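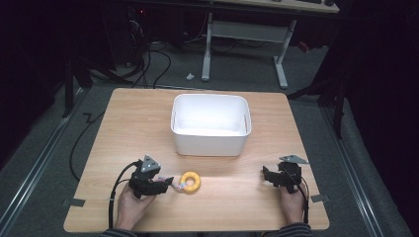 One white bin, one yellow toy donut still to go in.

I have been suspicious of toy storage for years. Every December the shops fill up with tubs, crates and cubes, and by spring most of ours are holding old wrapping paper and a single glove. So when Zudia started pushing their white plastic bins at the Umley shop I rolled my eyes, walked past twice and then bought 3.

The claim on the label is that a child will tidy up "in moments". Which child? Mine can take 19 minutes to put away a toy banana.

I will say the bin is decent enough. Rounded corners, smooth walls that wipe down with a damp cloth, and a slot at each short end to get your fingers through. No lid, and I'm glad of it. We had lidded boxes from Liyanage before and the lids became sledges, then trays, then rubbish. An open top means things go in. It also means they come straight back out again, but I don't think any box has solved that.

What I don't believe in is sorting. The leaflet wants food toys in one bin, vehicles in another, "creative" in a third. Fine for a week. After that the donut is in with the fire engine and I can't see who is harmed by it. The only rule that has lasted in our house is that the bin goes on the table, empty, and the toys go in from there. Tipping the lot on the carpet and hoping for the best never got us anywhere.

The ring-shaped toys are the awkward ones, oddly. A donut lies flat on a table and is a pain to pick up if you're in a hurry - you end up chasing it towards the edge. Blocks are far easier.

Are they worth the money? They were 10 pounds each, and I've seen something very close at Fliddale market for less, though the plastic felt thinner and the handle slots had rough edges. I'd buy one and see how you get on. I wouldn't buy the set of stick-on labels that goes with them. Ours started peeling on the second day and one is now on the fridge.

Posted 4 July 2026 in Home, Toys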